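Piltent photo archive - README

scans + captions for the Zhong prints. Read this before you download anything, then read the rights bit again.

What this is

A set of scans made from black and white darkroom prints and the contact sheets that go with them. Street, river and harbor pictures from Flalldale, mostly people at work. The prints went up as a show at the Gunon gallery and the scans were made when they came down. 81 prints, 90 contact sheets. Each one has a caption record, even if the record only says "untitled".

Not the complete work. The color slides are a separate job and not started. Letters and notebooks stayed with the estate and are not here.

What's in the folders

prints/ - one TIFF per print, front only
backs/ - backs of the prints, where there is writing or a stamp. Blank backs were not scanned
contacts/ - contact sheets, full sheet, no cropping
captions/ - plain text, one file per print, same name as the TIFF
web/ - small JPEGs, for looking only, do not print from these
docs/ - this file, the condition notes, the lender form

File names go series, sheet, frame. If the frame number is 00 it means we could not match the print to a negative. Do not rename those, the caption files will lose their pair.

Scanning

Flatbed, 300 dpi at print size, 16 bit gray, no sharpening. Contact sheets same resolution but 8 bit, sorry, disk space. Prints were lightly brushed first and nothing else. Dust that was in the print (i.e. it was on the negative when it was printed) is left alone. Dust that was on the glass should not be there, if you find some tell us and we rescan.

A gray scale strip is in every prints/ file along the bottom. Leave it in the master. Crop it off in your own copy if you need to.

Two prints are larger than the scanner bed and were done in 2 passes and joined. The join is noted in the caption file. Look in the sky area if you want to find it, its faint. 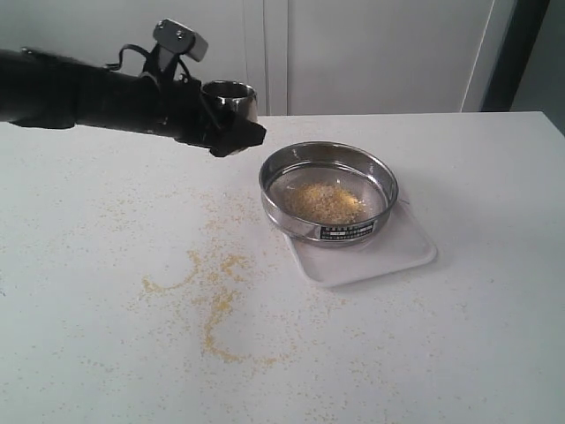 Tone is the thing people ask about most. These are warm prints on fiber paper and the scans are neutral gray, so they will look colder than what hung on the wall at Gunon. We did not try to fake the paper color. The deep blacks also hold less on screen than on paper, and the highlights on shiny subjects are the hard part: think of a small stainless steel cup with a polished side and a bright rim, where the rim goes to pure white if you push the curve even slightly. Same problem with wet fish, brass, windows. If you adjust, do it on a copy and watch the top end first. The masters keep what highlight detail there was. Some of it was never in the print.

Captions

Three kinds of caption text and they are kept apart on purpose:

orig - written by the photographer, on the back or on the sheet. Typed as written, spelling and all
show - the wall label from Gunon. Shorter, tidied up, sometimes wrong
arch - ours. Added when the first two are missing or disagree

When orig and show disagree, use orig unless arch says not to. The usual disagreement is place. The wall labels call everything north of the bridge Flalldale and the photographer did not. Harbor pictures are the worst for this.

Dates are loose. Month and nothing else in most cases, a lot of August. We have not filled in years by guessing from cars or haircuts and please dont send us those guesses without something to back them up, a newspaper page or a dated letter is great.

Question marks in orig are the photographer's own. Question marks in square brackets are ours, meaning we couldn't read the handwriting.

People in the pictures

Nobody is named in the caption files unless the name is on the back of the print. If you recognize a relative and want a name added, or a picture taken down from web/, write to the archive address on the lender form. Take-down requests get done first, questions after.

A few pictures show accidents and one shows a body being brought up from the water. These have "care" in the first line of the caption file. They are in prints/ but not in web/. If you build a gallery page from this set, keep it that way.

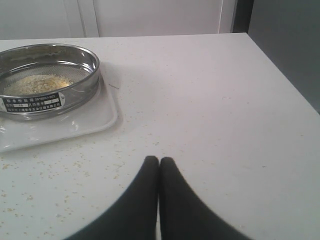
Sieve in a white tray, with pale yellow granular material on the mesh.

Rights

Copyright is with the Zhong estate. You can:
- view, teach, quote the captions with credit
- use web/ files in a school project or talk
- make measurements, tone studies, that sort of thing

You can't, without writing first:
- print or sell
- crop and publish
- colorize
- use on a book cover, poster, album, ad

Credit line: Zhong estate / Piltent photo archive. Both parts. Under the picture, not in the back of the book.

The writing in show captions belongs to the gallery. Quoting a line is fine, reprinting the whole set of labels isnt.

Known problems

- caption files from the river series have line breaks in odd places, came from a bad export
- some contact sheets were scanned upside down. Grease pencil marks tell you which way is up, mostly
- backs/ has one duplicate under two names. Contents identical, use either
- prints with frame 00 sort to the top, which confuses some viewers
- condition notes use "silvering" and "mirroring" for the same thing. Means the bluish metal shine in the dark areas, seen at an angle. It does not show in the scans much
- one print curled at the corner and went soft on focus there. Needs a rescan under glass
- web/ JPEGs were made before the last round of tone fixes so don't compare them to the masters

Changes

v2 - backs/ added. Captions split into orig, show and arch. Accident pictures pulled from web/. Contact sheets renamed to match prints
v1 - prints and contacts only, one caption field, a mess

To do

Color slides. Rescan the curled one. Fix the river line breaks. Match more of the 00 frames, probably by going through the contact sheets again with a loupe, slow work. Checksums for the masters, currently there are none so compare file sizes after a big download and pull again anything that looks short.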